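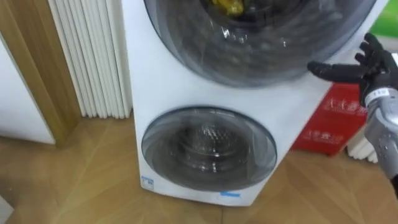 Double-drum washing machine

A double-drum washing machine is a household washer that holds two separate drums in one tall casing, one above the other, each with its own round door. It takes up about as much floor as an ordinary front-loader, and that makes it a great comfort to people whose laundry corner is no more than a gap between the radiator and the door frame.

Layout

In many models the upper drum is the big one, meant for the weekly wash, while the smaller drum below is kept for baby clothes, underwear or the one good sweater that nobody wants to see turned pink. Other makers put the small drum on top – tastes differ, and so do backs! Tinted door glass is common, though a bright item such as a yellow cloth will still show through it.
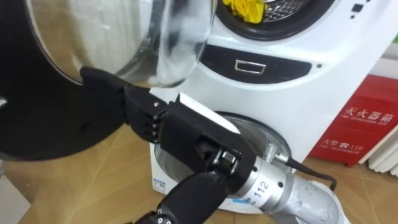 Can both drums be used together?
On most models they can, each with its own program, though some makers have the drums take turns at spinning to keep the shaking down.

Care

The rubber gasket behind each door likes a wipe after the last load of the day, and both doors are best left ajar for a while so the drums can air out. The small drum needs this just as much as the large one – it tends to be forgotten when it is only used now and then. Lint hides in the folds of the gasket, and so do coins and hairpins, so it pays to run a finger all the way around.
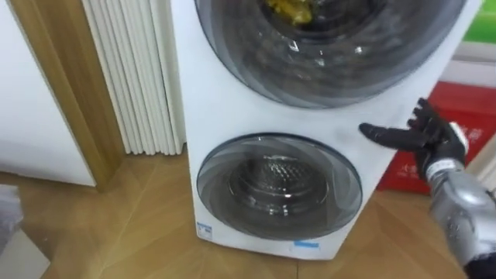
A two-drum washer with its larger door on top and the smaller one below.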